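Kellholm Shared Kitchen, minutes of the Monday meeting

Present: Lungile Ntuli, Siebe Verbruggen, Souad Ghoneim, and me, Nabila Zerouali, taking notes with a pen that kept dying. Lahcen Abou Zeid sent apologies and a long message about shelves, see item 3.

1. Last minutes. Agreed, once I'd fixed the spelling of Clivum. Sorry, Siebe!

2. Bowls and cups. This took up most of the evening. Lungile wants the colored set kept together on the table with the green cloth, so people can grab what they need before the Saturday lunch. Souad would sooner have it all back in the cupboard — she's tired of wiping down the table, and fair enough. We went back and forth and settled on the table until the end of April, then we look again. The big bowls are for salads and bread, the smaller ones for dips and olives.

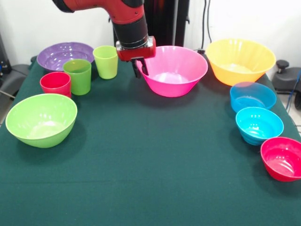 Siebe asked if we could match colors to food so nothing gets mixed up (yellow for anything with nuts was his idea, and I really liked it). Lungile will write up a card. Cups don't need a system, we all felt.

3. Shelves. Lahcen has a price of 316 from Morsy for one long shelf, fitted. Grernard came in at 136 but we'd have to put it up ourselves. Souad has a drill and says she's willing. Going with Grernard.

4. Money. We have 3,475 in the account before the shelf is paid for. No questions.

5. Any other business. The tap still drips. Siebe to call again.

Next meeting at 6, same room. Lungile is bringing soup.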